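# Taping out the sorting table

I finally put a grid on the big gray surface, and I'm so happy with it!

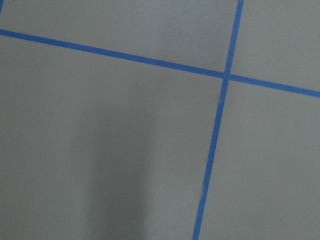 *Blue painter's tape on matte gray, right where two lines cross.*

The idea came from Eirini Vasilakis, who marks out her whole bench before she sorts beads. I have 287 buttons from my aunt's tins (plus a bag of buckles I keep avoiding), and they always ended up in one big drift by Tuesday night. Now every kind gets its own box to sit in.

I love painter's tape for this. You can see the lines from across the room, and if a cell is too small you peel one strip and move it over. I did mine by eye, with a yardstick for the long runs – pull the tape out past where you need it, lay it down in one go, then press from the middle outward. One of my strips has a little nick in it just past the crossing, and I'm leaving it.

Shell buttons go first. Then the metal ones, and I still have no plan for the toggles.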